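Griff Nummer 276

Bei Griff 97 hatte ich aufgehört, mitzufiebern. Das hatte ich mir jedenfalls vorgenommen. Bei Griff 98 stand ich wieder an der Tischkante und hielt die Luft an.

Wir verglichen Greifer, seit Tagen, immer an derselben grauen Kiste. Der erste, der Fongate, packte zu wie ein Türsteher. Alles Undurchsichtige hatte er sofort, und wie! Aber kaum lag etwas Klares auf dem Boden, fuhr er daneben und schloss sich mit großer Würde um nichts. Der neue hieß Flomell, hatte dünne Finger und eine Steuerung, die ich in zwei Nächten umgeschrieben hatte. Ich war verliebt, das gebe ich gern zu.

»Noch mal mischen?«, fragte meine Kollegin.

»Nein, lass liegen. Das Durchsichtige ist doch gerade das Schöne.«
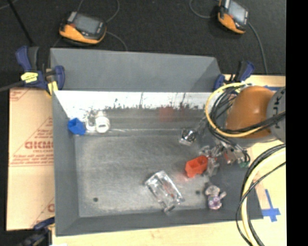
Der Arm über der Kiste, die roten und klaren Teile direkt unter ihm.

Sie tippte die Nummer ein, 276, und der Arm senkte sich. Ich kannte inzwischen jedes Geräusch: das Summen im Gelenk, das leise Schaben der Schläuche, dann die kleine Pause, in der die Kamera noch einmal nachrechnete. In dieser Pause passt ein ganzes Leben, fand ich. Meine Kollegin fand, es seien 700 Millisekunden.

»Er nimmt das rote«, sagte sie.

»Er nimmt das klare daneben. Wetten?«

»Um was?«

»Um das Protokoll.«

Das Protokoll schrieb keiner gern, es hatte 2347 Zeilen und eine Spalte namens Wondton, deren Bedeutung uns abhandengekommen war. Sie gab mir die Hand darauf.

Die Finger gingen auf. Sie schoben sich an der roten Wand entlang, ganz langsam, suchten, zögerten, und dann knisterte es. Dieses Knistern! Zwischen den Fingern hing ein zerknittertes, fast unsichtbares Ding und blitzte im Licht, und ich rief etwas, das im Flur noch zu hören war.

»Einer von vielen«, sagte sie, aber sie lachte dabei und zog die Tastatur zu sich heran. »Was schreibe ich in Wondton?«

»Schreib: ja.«

Sie schrieb ja. Der Arm fuhr zurück über die Kiste, und wir machten weiter mit 277.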